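From: Noelia Barroso
To: sim-manipulation list
Subject: Re: wrist view hidden by the gripped part

Aurelio Nieto wrote on Thursday:
> We trained on 4000 rendered episodes and the policy still stalls when
> the panel fills the wrist view. Did you drop those frames or keep them?

We kept them. Dropping them made training faster and the results worse. Of 300 test runs in Skolus, the version without them stalled in 25 more than the full one.

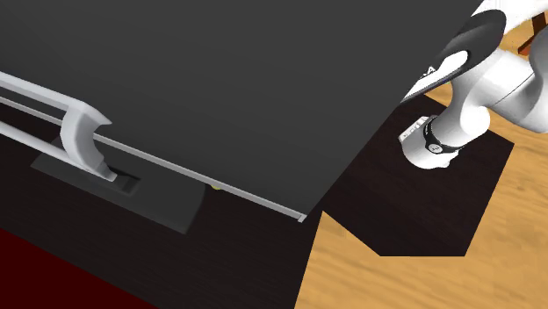
Vol. 12, No. 3, p. 41

The render has the dark gray panel over much of the view, with the white arm still visible at upper right. The small yellow-green object is nearly all hidden under the trim. We don't mask anything in views like that. We feed the last few joint readings along with the image and let the network sort it out. Bhupendra has the loss curves for seed 3426 if you want them.

Noelia

Print this message | E-mail this message

Related messages
- Durkik: wood textures and lighting
- Joint history length (Eusebio Prieto)

Contact the list owner | Back to top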